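Bellar Opens Its Women's Handball Season With a Narrow Win Over Sornance

Bellar won the first home match of the regional handball season in November, beating Sornance by one goal in front of 240 spectators. It was the first time since the club moved up to this division that all the seats on the long side of the hall were taken.

The visitors started better. Sornance plays with a very high defense, and in the first 9 minutes Bellar could not find a way through it. Two passes to the line were caught by the defenders, and both became goals on the fast break. The home bench asked for a time-out, moved the left back closer to the middle and put a second player on the line. After this change the attack had more space, and the game became more equal.

At halftime Sornance was leading by two. The second half was slower and more physical. The referees gave several suspensions of two minutes, and for a short period each team had only five players on the court. Bellar used this moment well. The goalkeeper stopped a penalty throw and then two shots from the wing, and with every save the hall became louder. The teams were level when the clock on the wall showed the last minute. Bellar took the ball, waited with patience until the referee raised her arm to warn of passive play, and scored from nine meters with a low shot beside the post.

Sornance still had time for one attack, but the final throw hit the block. The visiting players asked for a free throw, and it was given, but the direct shot went over the goal.

The match was also the first one played for the Kadrić Cup, a trophy that the two clubs will now give each season to the team with the better result from their two meetings. The cup has the name of the family that ran the sports shop near the old hall and paid for the first jerseys of the Bellar youth teams. The return match will be played in Sornance in the spring. If the result over both games is equal, the goals scored away from home will decide.

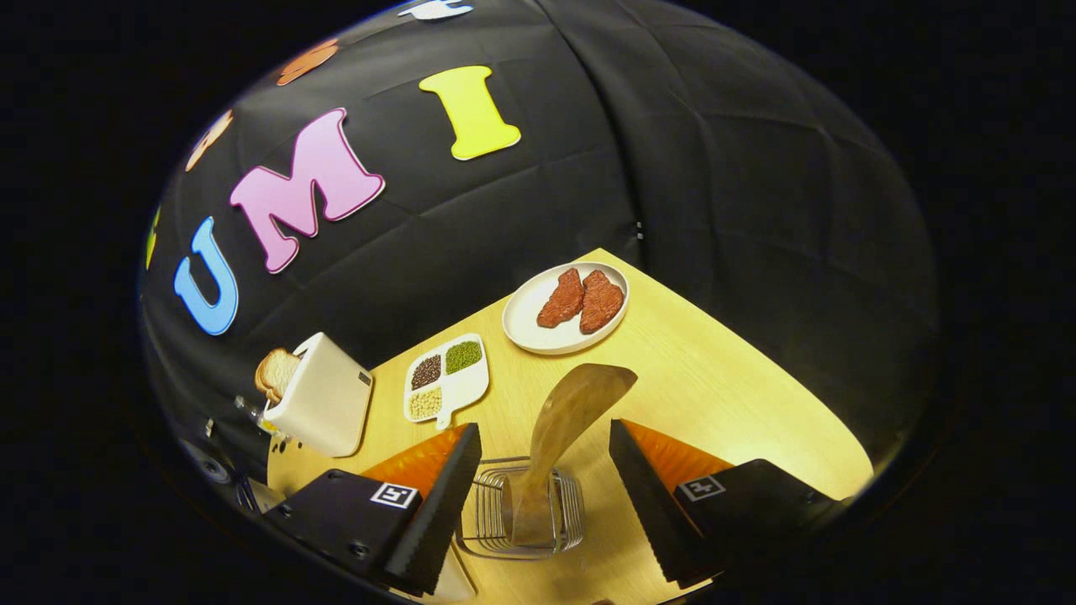 Letters in blue, pink and yellow on black cloth.

For Bellar the two points are important. Last year the team finished only one place above relegation, and it lost five of its home matches by three goals or less. During the summer the club changed its training plan. The players now train three times a week in place of two, and one of these evenings is used only for defense and for goalkeepers. The coaching staff said after the match that the team is in better physical condition than one year ago, but that it still loses too many balls when it is under pressure early in the game.

Sornance has a young team this season. Four of its players came from the junior group in the summer, and two of them were in the starting seven. The club did not want to speak of a disappointment. Its short statement mentioned the strong beginning and the good work of the defense, and it said that the penalties need more practice. Sornance missed three of them in this match, and in a game lost by one goal this was a high price.

The gate and the sale of food and drinks brought in 1,643 euros. The club will use the money for travel costs of the under-16 team, which must go by bus to all its away matches this year. The junior game before the main match ended in a draw. It started 40 minutes late because of a problem with the scoreboard, and the main match also began later than planned.

One player from Bellar, the right wing, left the court in the second half after she fell on her shoulder. She returned to the bench with an ice pack and watched the end of the match from there. The club will decide before the next training if she needs a rest.

Bellar now has two away matches. The first one is against Venus, the team that won the division last season and has lost only one player from that group. Venus has not lost in its own hall for more than a year. The next home match is planned for the end of the month, with the junior game at 4:30 p.m. and the women's game at 6:30 p.m. Tickets are sold at the entrance of the hall from one hour before the first game, and children under 12 do not pay.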